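Trimming the sails a little in January

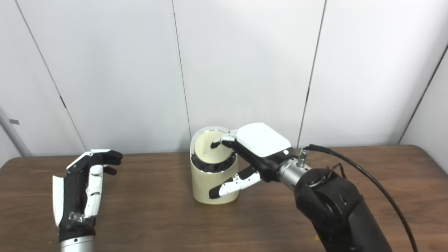

A cream-colored container on a wooden table.

I spent most of January doing what I tell everyone else to do and rarely get around to myself – going through my own retirement account line by line. It had drifted more than I thought! Stocks were supposed to be 60 percent of the mix and bonds the other 40, and after the run we've had, my bond side had shrunk by a good six points.

So I rebalanced. I sold a slice of the Tarkton growth fund (which hurt, I'm fond of it) and moved around $900 into short-term bonds. I left the Vitow dividend fund alone. Its payout last quarter came to $829 for me, and I've switched that from automatic reinvestment to cash, so I can point it wherever the mix is light.

Rhys Tautahi wrote in to ask if he should do this every month. I wouldn't, Rhys – once or twice a year is plenty for most people, and if you're in a taxable account the selling can cost you. Check with whoever does your taxes first.

Next month Yulan Du is taking over this spot to talk about bond ladders, and she has promised to keep the math light. Send her your questions before then, the more basic the better.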